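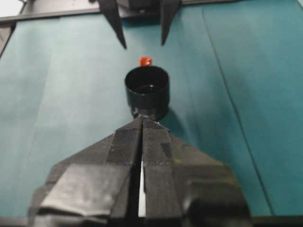 A black cup on one of the blue-covered tables at Bredgate.

Cup library opens at Bredgate hall with 1,000 to lend

A lending store for cups, plates and serving dishes has opened in the side room of Bredgate community hall, and people planning a party, a wake or a school fair can now borrow what they need without buying disposables.

The Bredgate Cup Library has 1,000 cups on its shelves, with smaller numbers of side plates, jugs and trays. Borrowing is free for residents and local groups. Businesses pay a small charge, which goes towards replacing breakages.

The idea came from Érica Evangelista, who ran the hall's summer fair for several years and was tired of the state of the bins afterwards.

"We filled bag after bag with paper cups and most of them had been used once for a mouthful of squash," she said. "Then we paid to have them taken away. I thought we could do better with a cupboard and a dishwasher."

The cupboard turned out to be too small. The library has taken over the side room, which was used for storing stage curtains until the spring, and the shelving runs along two walls. Tables in the middle are used for sorting and checking returns before they go back into the crates.

Most of the stock came from Brisel, a catering hire company that closed its depot on the ring road last year. Its former manager, Jelle Maes, offered the cups when he heard what the hall was planning. They had been in storage and he did not want to see them skipped.

"They are plain cups and they have had plenty of use," he said. "Some have a few scuffs. They still hold tea."

The rest was given by households in the town after an appeal in August, which brought in a good deal more than expected. Odd mugs and anything chipped were turned away, and so were several boxes of wine glasses, although the library may take glassware later if it can find somewhere safe to keep it.

Cups are lent in crates and a group can take up to five crates at a time. Borrowers are asked to rinse everything and bring it back within a week. The final wash is done at the hall in a commercial dishwasher bought second-hand from Zeleke, the café on Mill Lane, when it refitted its kitchen.

Desta Woldegiorgis, who looks after bookings, said 19 groups had signed up before the doors opened. They include two primary schools, the bowls club, a running group and the allotment society, which has already borrowed cups for its produce show.

"The allotment people brought them back cleaner than they went out," he said. "We had one crate returned with a tea towel in it that belongs to somebody, so if you are missing one with a lighthouse on, please get in touch."

Lost or broken cups are charged at 50p each. Woldegiorgis said he did not expect to collect much and that the odd breakage at a children's party would be overlooked.

Black cups make up the largest share of the stock. They do not show coffee stains, but Evangelista said they need a proper look inside when they come back, and she has asked for a brighter light to be fitted over the sorting tables. The hall has agreed to pay for it.

Eyerusalem Degefa, who teaches at one of the schools that has joined, said her class would be keeping a record of what the library saved over the coming year — the children plan to put the figures on a chart in the hall entrance. They will begin with the school's own fair, where last year's order was for 1,000 paper cups.

"They wanted to know where all of those had gone," she said. "It was a good question and it took up most of the afternoon."

The library is open on weekday mornings from 9.30am until noon, and crates can be collected in the early evening by arrangement. Bookings are made at the hall office or by leaving a message on the hall's usual number. Anyone borrowing more than two crates will need a car, as a full one is too heavy to carry far.

A separate offer of picnic blankets and bunting is being considered for next summer. The library is also looking for lidded storage crates in good condition, a sack truck, and a few more people able to spare a morning a month to help with washing and checking. A local removals firm, Tevum, has offered to deliver crates to borrowers without transport, at first only within the town, and details will be put up on the hall noticeboard once the rounds have been agreed.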